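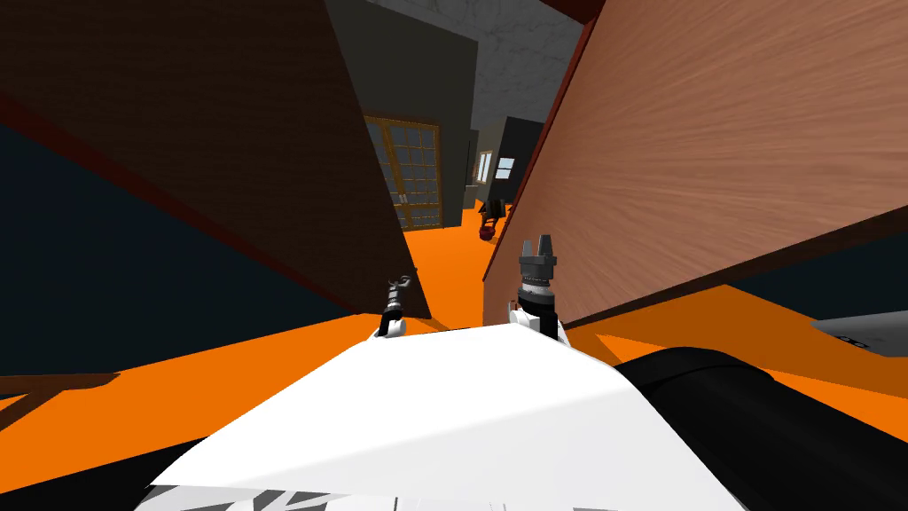
Sellumum 3 gripper kit, reviewed after a month in a shared workshop

The Sellumum 3 is a parallel-jaw gripper sold as a kit for small two-arm builds. Ours went onto the white-bodied robot that Nattawut Onsri and I have been putting together at the Huamán workshop. Price was $276 with the wrist adapter, ordered from Gremis in October.

Assembly took one evening. The jaw screws are short and the manual gives no torque value, so I set them by feel and added thread locker. The wrist bolts lined up the first time. Wiring is a single four-pin cable, too stiff for the inside of a tight elbow.

We modeled the room in simulation before running anything on hardware. The supplied model loads without edits, but its collision shapes are oversized. In a narrow gap between two wood panels, the planner rejected paths that the visible geometry clears easily. Nattawut replaced the shapes by hand and the false contacts stopped.

Over 20 test grasps on hardware, repeatability was good on flat stock and poor on round dowel. The bare fingertips need rubber pads, sold separately.

The Flinirari gripper we used before has better documentation and a softer cable. The Sellumum closes faster and holds its zero after a power cycle. I would buy it again, with pads and a longer cable.

Walter Cusi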